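Kalura Simulation and Planning Software: Interim Report to the Terkley Fund
Reporting period ending September
Submitted by Khadija Lahlou, Programme Manager

1. Purpose of the grant

The Fund supports the development of open planning software for robot arms working at a shared bench with ordinary hand tools and fixings. The work is divided between the planning group, led by Recep Uysal, and the simulation group, led by Callum Sutherland. This report covers the second stage of the award.

2. Progress against agreed work

The motion planner has been rewritten so that it can revise a path while the arm is moving. The earlier version stopped the arm, planned again from rest and then continued. Of the 149 test tasks agreed at the start of the stage, all but five now run from start to finish without an operator stepping in. The remaining five involve small fixings lying close to the raised edge of a tray, where the planner still rejects grasps that a person would consider safe. Naveed Mughal has begun work on the collision margins and expects to report on this in the next stage.

The simulator now records joint positions, contact forces and camera views against a single clock. A total of 3,449 runs have been stored in the new format. Older runs have not been converted – the timing data in them is too coarse to be of use.

Taha Abdel Hamid has completed the replay tool, known within the project as Jornamero. It allows a reviewer to step through a stored run and compare the planned path with the path the arm followed. Partners at Bondarchuk have had access to it since the middle of the stage and have asked for a simpler way to mark errors. This request has been accepted.

3. Matters for the Fund's attention

Storage costs were higher than forecast. The difference has been met from the travel budget, of which 50 per cent remains unspent. No change to the total award is requested.

The user guide is behind schedule. A draft of the installation chapter is complete, but the chapters on scene files and planner settings have yet to be written.

4. Simulated workbench 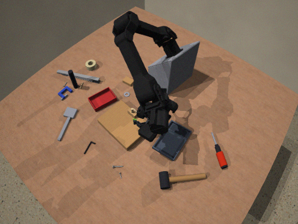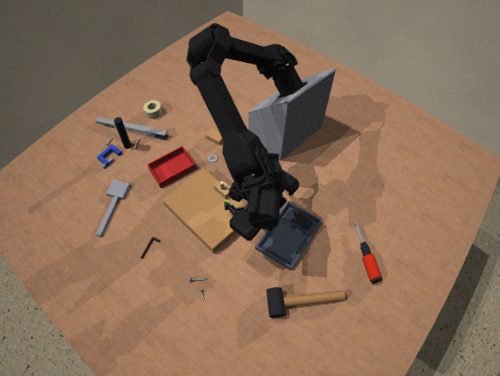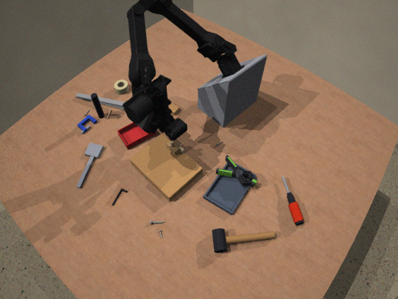 Rendered views of the simulated bench, with hand tools, small fixings and trays set out on the wooden table.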